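Whitcombe Tall Wardrobe

Product code: 841
Range: Whitcombe bedroom storage
Made by: Divance
Sold by: Stanorham Furniture, showroom and online

Add to basket | Save for later | Ask a question

Overview

The Whitcombe is a full-height wardrobe for bedrooms where floor space is limited and the ceiling is high enough to make use of. It holds long coats and dresses on a single rail, with a shelf above for boxes or spare bedding and two drawers at the bottom. It is sold as one unit. If you need more storage, two or more can stand side by side and be joined with the connecting bolts in the hardware pack.

The wardrobe replaces the older Cundia model, which is no longer made. The hanging rail and the drawer runners are the same parts, so Cundia owners can still order spares from this page. The doors and the back panel are different and will not fit the older unit.

Dimensions and weight limits

Width: 1000 mm
Maximum load, hanging rail: 15 kg
Adjustable feet: yes, four
Fixed to wall: required

Please measure the room before ordering. Check the ceiling at both ends of the wall, as older houses can vary a good deal from one side to the other. The height and depth are on the size sheet, which can be downloaded from the Documents tab. Leave a gap of 200 mm between the top of the wardrobe and any light fitting. If you have crown molding, measure from the underside of the molding.

Also check the route into the house. The side panels come in one piece and do not bend around tight stair turns. If you are not sure, send us the width of your stairs and landing and we will tell you whether the panels will go up.
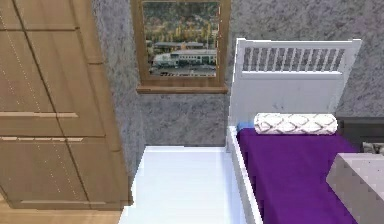

Delivery is to the room of your choice on the ground or second floor. For higher floors without an elevator there is an extra charge, shown at checkout once you enter your zip code. The wardrobe arrives in four cartons. They may come off the truck in any order, so check that you have all four before signing. Each carton has a number printed on the short end.

Assembly

Allow an afternoon and have two people on hand. You will need a Phillips screwdriver, a rubber mallet, a level and a drill for the wall fixing. A hex key is supplied. Build the main body lying on its back, then stand it up and fit the doors last. You need clear floor at least as long as the wardrobe is tall.

Set the feet before you hang the doors. If the doors do not line up at the top, the cause is nearly always the floor and not the hinges. Turn the front feet a little at a time and check with the level.

The wall bracket must be used in every home, including homes without children. Screws for wood studs are supplied. For brick, block or hollow walls, buy suitable fixings from a hardware store.

Assembly service is available within the Stanorham delivery area. Choose it at checkout or call the store at least two working days before delivery.

Care

Dust with a dry cloth. For marks, use a damp cloth with a little dish soap and dry the surface straight away. Do not use furniture polish with silicone, bleach or scouring pads. Keep the wardrobe away from radiators and heating vents. Tighten the hinge screws once a year.

Spare parts

Hanging rail with end brackets: in stock
Drawer runners, pair: in stock
Hinge, single: in stock
Adjustable foot, single: back in stock in July
Hardware pack, complete: in stock

Returns

Unopened cartons can be returned within 30 days. We cannot take back a wardrobe that has been put together, unless it is faulty. If a panel arrives damaged, keep the packaging and send us the carton number. We replace single panels and do not need the whole unit back.

Questions from customers

Can the rail be set lower?
Yes. There are three sets of holes. The lowest is meant for use with the extra shelf, sold separately.

Does it come with a lock?
No, and we do not sell one for this model.

Can I leave the drawers out?
Yes. The body is rigid without them, but the runners should stay in place if you plan to add the drawers later.

Page last updated 17 June 2025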